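Justdale Juniors Netball FAQ

Who runs this thing?
Me, mostly! I'm Theano Tsoukalas, and I coach the under 12s too.

How old do kids need to be?
They can start at 8.

What does it cost?
It's $129 for the season — that covers the uniform, court fees and the end-of-season lunch.

Where do we train?
At the Stitlow courts, right behind the pool. Parking fills up fast, so come early.

My kid has never played. Is that OK?
Of course! Half of my team hadn't touched a ball before September.

How do I sign up?
Email me and I'll send you the form.
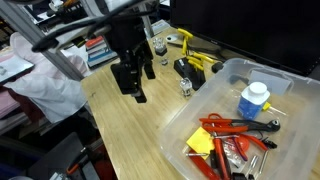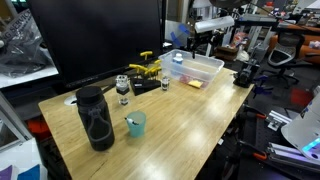
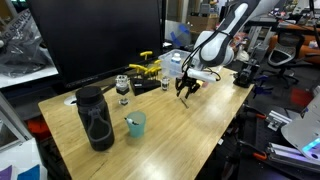

On the wooden tabletop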